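The rota at Kellach House had been drawn up in October by Godelieve Verbruggen, who then left for a better job in Prarkcombe and took the key to it with her. Adwoa Addo inherited the kitchen. She believed a mug left in a sink was a kind of letter, addressed to whoever came in next, and she had grown tired of the correspondence.

"There's a mug," she told Riku Tsuchiya.

"There's always a mug," said Riku. "And a bowl, if you look."
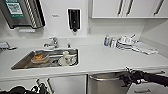
She went back to her desk and wrote to all 70 tenants. The message ran to almost 300 words and used "colleagues" 4 times, each colder than the last. Vasilis Milošević replied to everyone, asking whether the washing-up liquid was shared or private. Riku replied to everyone, asking people not to reply to everyone.

By lunch the dispute had reached the carpet. Vasilis had views on cables as well, and he set them out at length, on his knees. 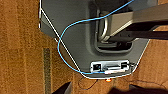 The blue cable, which Vasilis said was somebody else's department.

Adwoa said that a man who could discuss a cable for that long could rinse a bowl. He said he was allergic to the sponge. It was agreed, in the way things were agreed at Kellach — by everyone being hungry — that the matter would be settled at air hockey, loser to wash up.
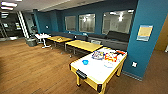 "Who moves the games off the table first?" asked Riku.

"Whoever put them there," said Adwoa, and went to draw up a rota.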